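Three weeks with the Rallness path rover

I should say up front that I did not need a delivery robot. I have legs, and a bag. But Ollholm rents the Rallness by the month, Tainá Furtado at the allotment club had a discount code, and by June I was the temporary keeper of a small white machine that carries things along paths at the speed of a man looking for his glasses.

The package is simple enough. You get the robot, a charging mat, a phone app and a booklet written by someone who has never been rained on. The rental is 59 a month, plus a deposit of 200 that I think about more than is healthy. Setup took me 27 minutes, and most of that went on the password.

You teach it a route by walking it once with the app open. After that it is meant to go on its own, and you can watch through its front camera while your tea goes cold. I picked the path behind the old club building, which is narrow, straight and about as exciting as I am.

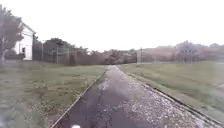

Can it carry a full load of groceries?
It takes up to 21 pounds, so a modest shop is fine, but a week's worth for a family needs two trips or a smaller family.

The driving is better than I wanted it to be, as I had some good insults ready. It keeps to its lane, it stops for dogs, and it waits with great patience for people who are also waiting for it. Pascal Lemaire stood opposite it for most of a phone call, both of them being polite.

Where it gets fussy is the edge. On clean asphalt with a curb it is sure of itself. Give it a crumbly border and it slows right down, creeps, thinks, and creeps again. There is a setting called Edge Caution with five levels. Level five is parking. I settled on two after an evening of trying them all, with Etornam Asamoah reading the booklet aloud in a voice I won't forget. 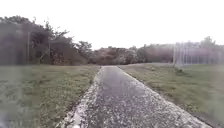 Grass, gravel, asphalt, gravel, grass: the test track.

The app is the weak part. It logs you out whenever you switch phones, and the map draws my route as a sort of noodle. I wrote to support and got a nice reply from Zeyu Xiong, who told me the noodle is known and is on a list. I asked how long the list was and have not heard back.

Hervé Brunet swears by the Delaunay, which costs more and has a lid that locks. The Rallness lid stays down by gravity and good manners. If you are sending your lunch to a shed, that will do. I wouldn't send it my passport.

I've kept it for a second month, mainly for compost runs. The wheels want a wipe after every trip and the booklet says to use a soft cloth, so it now has one of my good dish towels.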